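24 Jun 2019

Bench room, white table. Canan Türkmen and me in the morning, Beril Kurtuluş after lunch.

Went over the tabletop first with plain water and a cloth, then with the Tesby cleaner. The gray scuffs in the middle got fainter but are still there. The small brown spot toward the right side did not move at all. Left it alone, don't want to dull the finish.

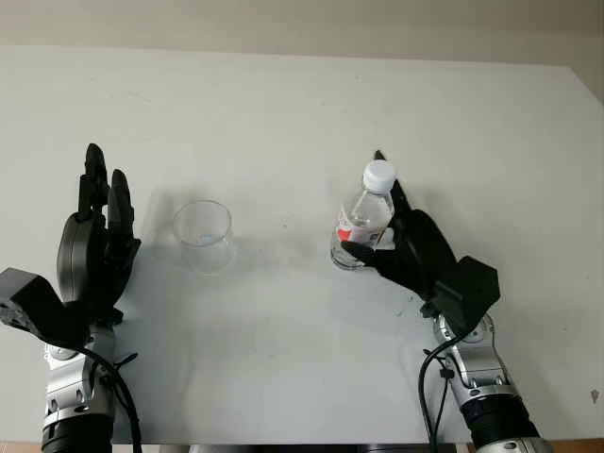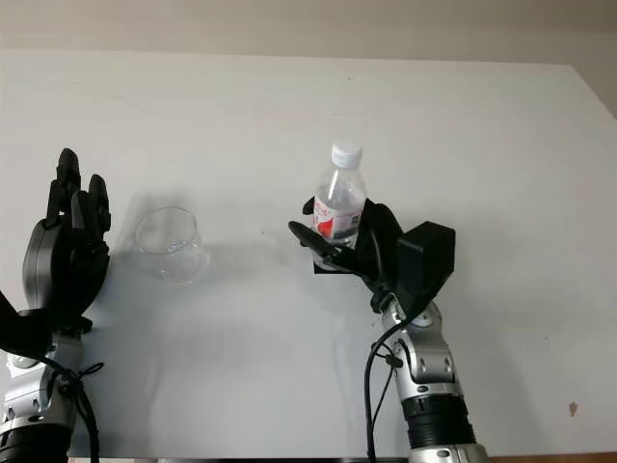 Clear cup on white is hard to judge by eye. You end up reading the shadow and the rim. Canan wants to try a gray mat under it. Melahat has one rolled up behind the Tiltar cabinet, ask her before taking it.

Pouring notes. Rinse the cup and let it drain upside down on a towel before it goes back on the table, otherwise drops show up on the wall and you can't tell them from what was poured. Fill to well under the rim. Keep the bottle cap in the tray, we lost 2 last week.

Scale: zeroed it twice, second time after moving it off the wobbly end of the side bench. Reads fine now. The full water jug came to 2767 g, lid on. Top of the range is 3000 so don't set the jug and a bottle on it together.

Beril relabeled the shelf. Cups on the left, bottles on the right, towels under. The old labels were from February and half of them were wrong.

To do: more towels, ask Elif Naz about the order from Nistoser. Check the table edge on the right, the wood strip could use a wipe too.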